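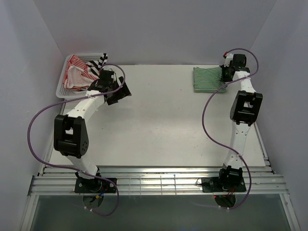 바구니 안의 빨간 줄무늬 천과 흑백 줄무늬 천.

키에우 비(Kiều Vi) 인터뷰: 드럼머신을 끄지 않고 잠드는 사람의 새 앨범

2026년 8월 16일 | 읽는 시간 12분
공유 317 · 댓글 20

첫 곡이 시작되고 킥이 들어오기 전에 꽤 긴 숨소리가 있다. 처음 들었을 때는 스피커 선이 빠진 줄 알고 앰프 뒤를 더듬었다. 그러다 갑자기 베이스가 확 밀고 들어오는데, 그 순간 저도 모르게 소리를 질렀다(이웃분들께 죄송합니다). 키에우 비의 새 앨범 〈Zirnel〉은 그렇게 문을 연다. 올해 들은 힙합 인스트루멘털 앨범 가운데 이만큼 여러 번 바늘을 처음으로 되돌린 판이 없다.

오르크비(Orkby)에서 나온 LP로 들었고, 음원으로도 들었고, 버스에서도 들었다. 셋 다 좋았지만 역시 판이다. 저역이 두툼한데 뭉개지지 않고, 심벌은 끝이 조금 말려 있다. 그 말린 심벌 이야기를 꼭 물어보고 싶었다.

"아, 그거 들렸어요?" 화면 너머의 비는 의자를 당겨 앉으며 웃었다. "심벌은 다 제가 어릴 때 쓰던 카세트 레코더로 한 번씩 돌렸어요. 헤드가 좀 닳아서 윗소리가 깎여요. 마스터링하는 분이 이거 고쳐 드릴까요 하고 메일을 보냈는데, 제가 느낌표를 여섯 개쯤 붙여서 답장했어요. 제발 건드리지 마세요!!!!!! 하고요."

비는 원래 건반을 쳤다. 교회 반주, 결혼식 반주, 댄스 학원 반주까지 손이 필요하다는 곳은 다 갔다고 한다. 비트를 만들기 시작한 건 댄스 학원 시절이다. 수업이 끝나면 학생들이 남아서 자기들끼리 춤을 췄고, 그때마다 비에게 한 마디짜리 리프를 계속 쳐 달라고 했다. 손목이 아파서 샘플러를 샀다. 중고였고 패드 하나가 먹통이었다.

"왼쪽 아래 패드가 안 눌렸어요. 보통 거기에 킥을 넣거든요. 저는 킥을 오른쪽 위에 넣는 버릇이 들어서 지금도 다른 사람 장비를 만지면 한참 헤매요. 제 리듬이 좀 뒤로 눕는다는 말을 많이 듣는데 그게 그 손 위치 때문이 아닐까 싶어요. 새끼손가락으로 킥을 치니까 늘 조금 늦게 떨어져요."

이 이야기를 듣고 앨범을 다시 틀었더니 정말로 킥이 늦다! 세 번째 곡 〈지하 주차장의 합창〉에서 특히 그렇다. 스네어는 제자리에 꼿꼿한데 킥만 계단을 한 칸 헛디딘 사람처럼 내려앉는다. 격자에 맞춰 놓은 드럼에서는 이런 맛이 안 난다. 퀀타이즈를 전혀 쓰지 않느냐고 물었더니 하이햇에만 쓴다고 했다. 하나쯤은 시계 노릇을 해 줘야 나머지가 마음 놓고 비틀거릴 수 있다고.

수록곡은 모두 12곡이다. 절반은 비가 혼자 만들었고 나머지 절반에는 흐리호리 폴리시추크(Hryhorii Polishchuk)의 베이스가 들어간다. 두 사람은 치른베르크(Cirnberg)에서 처음 만났다. 비가 다른 밴드의 건반 대타로 갔다가 리허설이 취소됐고, 옆방에서 베이스 소리가 새어 나왔다.

"문을 두드렸는데 안 들리나 봐요. 그래서 그냥 들어갔어요. 흐리호리가 눈을 감고 같은 음 두 개를 계속 치고 있는 거예요. 정말 두 개만요. 저는 구석에 있던 전기피아노를 켜고 끼어들었죠. 인사는 한참 뒤에 했어요."

그 두 음이 앨범 타이틀곡의 뼈대가 됐다. 솔과 시 플랫이다. 악보로 적으면 정말 아무것도 없는 곡인데 들으면 계속 무언가가 일어난다. 현을 누르는 힘이 바뀌고, 음을 끊는 자리가 바뀌고, 중간에 딱 한 번 옥타브가 뛰어오른다. 그 한 번을 위해 볼륨을 올리게 된다.

폴리시추크에게도 따로 연락했다. 통화 연결이 좋지 않아 짧게 이야기했는데, 목소리가 베이스만큼 낮았다. "비는 녹음이 끝났다는 말을 안 해 줘요. 나는 아직 연습하는 줄 알고 치고 있는데 그게 앨범에 들어가 있어요. 네 번째 곡 끝에 내가 의자 끄는 소리가 나요. 그것도 그대로 있더라고요." 화가 났느냐고 물었더니 한참 웃었다. "의자 소리가 곡의 키에 맞았어요. 그러면 할 말이 없죠."

녹음은 1월에 몰아서 했다. 난방이 시원찮은 방이라 장갑 손가락 끝을 잘라 끼고 건반을 쳤다고 한다. 히터를 켜면 전기 잡음이 들어와서 테이크를 녹음하는 동안은 끄고, 끝나면 켜고, 손이 풀리면 다시 끄는 식이었다. 그래서 짧은 곡이 많아졌느냐는 물음에 비는 손뼉을 쳤다.

"맞아요! 제일 긴 곡도 히터 끄고 버틸 수 있는 만큼이에요. 원래 타이틀곡은 훨씬 길었어요. 흐리호리는 계속 가자고 하는데 제가 발이 시려서 손을 흔들어 끝냈어요. 그래서 마지막에 건반이 좀 급하게 빠지죠. 나중에 들으니까 그게 제일 마음에 들더라고요."

한 면이 20분을 넘지 않게 한 것도 마음에 든다. 요즘은 한 면에 곡을 꽉꽉 채워 소리가 얇아진 판을 자주 만나는데, 〈Zirnel〉은 안쪽 홈까지 힘이 빠지지 않는다. B면 마지막 곡의 서브베이스가 첫 곡만큼 든든하다. 커팅 엔지니어에게 박수를! 비도 이 부분은 양보하지 않았다고 했다. 곡 두 개를 들어냈고, 들어낸 곡이 아까워서 며칠 동안 그것만 들었다고 한다.

앨범 제목의 뜻은 뭘까. 사전을 뒤져도 안 나와서 물었다.

"드럼 폴더 이름이에요. 파일 이름을 정할 때 저는 눈을 감고 아무 글자나 눌러요. 그러고 발음이 되면 남겨요. 안 되면 지우고요. Zirnel은 발음이 됐어요. 어딘가 있을 것 같은 동네 이름 같지 않아요? 거기 사는 사람들은 다 늦게 일어날 것 같고."

폴더 이야기가 나온 김에 샘플 이야기도 길게 했다. 이 앨범에는 남의 레코드에서 따온 소리가 거의 없다. 첫 앨범 때는 중고 판을 잔뜩 사서 잘게 썰었는데, 이번에는 자기 연주를 릴 테이프에 녹음하고 그걸 썰었다. 연주할 때는 일부러 옛날 판의 흉내를 냈다. 가상의 재즈 트리오, 가상의 합창단, 가상의 영화음악 오케스트라를 하나씩 정해 놓고 그 사람들이 된 것처럼 쳤다고 한다.

"샘플링의 재미는 모르는 사람의 방에 들어가는 거잖아요. 제가 친 걸 제가 썰면 그 재미가 없을까 봐 걱정했어요. 그런데 몇 달 묵혀 놨더니 제가 뭘 쳤는지 까먹었더라고요. 테이프 상자에는 숫자만 써 놨고요. 3878번 상자를 열었는데 세상에, 이 사람 누구지? 왜 이렇게 슬프게 치지? 그게 저였어요."

그 3878번 상자에서 나온 것이 여섯 번째 곡 〈우산 두 개〉다. 나는 이 곡을 앨범의 심장이라고 부르고 싶다. 피아노 네 마디를 반으로 접어 거꾸로 이어 붙였는데, 이음매에서 화음이 잠깐 엉킨다. 그 엉킨 자리를 베이스가 슬쩍 받아 주고 지나간다. 드럼은 거의 브러시 소리뿐이다. 밤에 불을 끄고 들어 보시길. 부탁입니다.

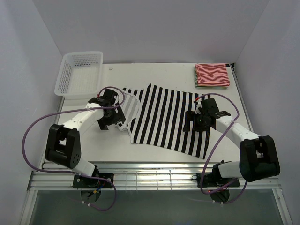
재킷 디자인 이야기도 빼놓을 수 없다. 비는 첫 앨범 재킷에 글자와 사진과 그림을 모두 넣었다가 작은 화면에서는 아무것도 안 보인다는 말을 들었고, 이번에는 색을 두 가지만 쓰기로 했다. 시안은 여러 개가 오갔다. 초록 바탕의 손글씨 버전도 있었고, 비의 건반을 가까이서 찍은 버전도 있었다고 한다. 결국 흰 바탕에 검은 띠가 지나가는 쪽이 뽑혔는데, 왜 눈이 그리로 가는지는 위 사진의 흰 작업대에 놓인 흑백 줄무늬 옷을 보면 금방 안다. 바탕이 하얗고 조용하니 줄무늬부터 보인다. 비는 띠의 간격을 타이틀곡의 킥 위치에 맞춰 달라고 디자이너에게 부탁했다. 그래서 간격이 고르지 않다. 판을 틀어 놓고 재킷의 띠를 손가락으로 짚어 가면 박자가 맞는다. 나는 해 봤다. 한 번 틀리고 두 번째에 맞았다.

초판은 317장이다. 왜 하필 그 숫자냐고 했더니 원래 주문은 더 적었는데 공장에서 남는 재료로 조금 더 찍어 줬다고 한다. 번호는 비가 손으로 썼다. 중간에 펜이 말라 검정에서 남색으로 바뀌는데, 어느 번호부터인지는 본인도 모른다. 내 것은 남색이다. 괜히 뿌듯하다.

발매 전에 비는 이 앨범을 므시망(Msimang)에서 처음부터 끝까지 틀었다. 레코드 가게인데 저녁이면 의자를 몇 개 놓고 감상회를 여는 곳이다. 연주는 없었고, 비가 직접 판을 올리고 뒤집었다. 나도 그 자리에 있었다. 다른 사람들과 같은 스피커로 듣는 일이 얼마나 좋은지 한동안 잊고 있었는데, 세 번째 곡의 늦은 킥이 떨어질 때 옆 사람 고개가 나와 동시에 내려가는 걸 보고 다시 떠올랐다. A면이 끝나고 비가 판을 뒤집다가 바늘을 살짝 놓쳐 '지익' 소리가 났다. 모두 숨을 삼켰고, 비만 웃었다.

"그날 저 엄청 떨었어요. 무대에서 연주할 때는 손이 바쁘니까 괜찮거든요. 가만히 앉아서 내 음악을 남들이랑 같이 듣는 건 벌 받는 기분이에요. 제 앞에 앉은 분이 두 곡 내내 꼼짝도 안 해서 주무시는 줄 알았어요. 그런데 끝나고 와서 의자 끄는 소리가 몇 번 나오냐고 물어보시더라고요. 그분은 다 들은 거예요."

라이브는 어떻게 할까. 혼자 노트북을 놓고 하는 방식은 재미가 없을 것 같다고 한다. 지금 생각은 샘플러 두 대와 전기피아노, 그리고 폴리시추크. 두 사람 다 앨범대로 연주할 마음은 별로 없어 보인다. 타이틀곡을 원래 길이로 돌려 놓겠다는 말에 나는 거의 환호했다. 난방이 되는 공연장이라면 얼마든지 길어져도 된다.

래퍼와 작업할 계획도 물었다. 이번 앨범에는 목소리가 없다. 정확히는 여덟 번째 곡에 비가 숫자를 세는 소리가 있긴 하다. 원래는 두 곡에 랩을 얹을 생각이었고 실제로 녹음도 했다고 한다.

"랩이 너무 좋았어요. 너무 좋아서 나머지 곡들이 래퍼를 기다리는 곡처럼 들리는 거예요. 그래서 떼어 냈어요. 그분한테는 미안하다고 밥을 샀고, 다음에는 처음부터 끝까지 같이 하자고 약속했어요. 이미 세 곡은 밑그림이 있어요. 누구인지는 아직 말 못 해요!"

이름을 알아내려고 세 번 더 돌려 물었지만 실패했다. 대신 밑그림 하나를 스피커로 들려줬다. 화상 통화 음질이라 저역은 하나도 안 들렸는데도 스네어가 좋았다. 무슨 나무 상자 뚜껑을 닫는 소리 같았다. 비는 서랍이라고 했다. 부엌 서랍, 위에서 두 번째.

요즘 듣는 음악을 묻자 비는 한참 고민하다가 라디오라고 대답했다. 주파수가 반쯤 어긋난 상태로 켜 두면 두 방송이 섞여 들리는데, 그러다 가끔 박자가 맞는 순간이 있다고 한다. 그럴 때는 뛰어가서 녹음 버튼을 누른다. 거의 언제나 늦는다.

마지막으로 드럼머신을 끄지 않고 잔다는 소문에 대해. 사실이다. 아주 느린 템포로, 아주 작게. "림샷 하나만 켜 둬요. 시계 초침보다 느리게요. 자다가 깨면 그 박자에 뭐가 더 들어가 있는 것 같을 때가 있어요. 냉장고 소리나 윗집 발소리요. 열한 번째 곡이 그렇게 나왔어요. 윗집 분께는 판을 한 장 드렸는데 턴테이블이 없으시대요. 그래서 다음 주에 같이 들으러 내려오시기로 했어요."

〈Zirnel〉은 오르크비에서 LP와 디지털로 나와 있다. 므시망에도 몇 장 남아 있다고 들었는데, 청취용으로 꺼내 둔 판은 파는 물건이 아니니 조르지 마시길. 나는 이미 졸라 봤다.

공유 317 · 댓글 20

함께 읽을 만한 글
- 릴 테이프로 비트 만들기: 처음 사는 사람을 위한 점검표
- 베이스 음 두 개로 끝까지 가는 곡들
- 므시망 감상회 후기: B면만 듣는 밤
- 한 면에 몇 분까지 담아야 할까, 커팅 엔지니어에게 묻다
- 지난 1월에 나온 인스트루멘털 앨범 다시 듣기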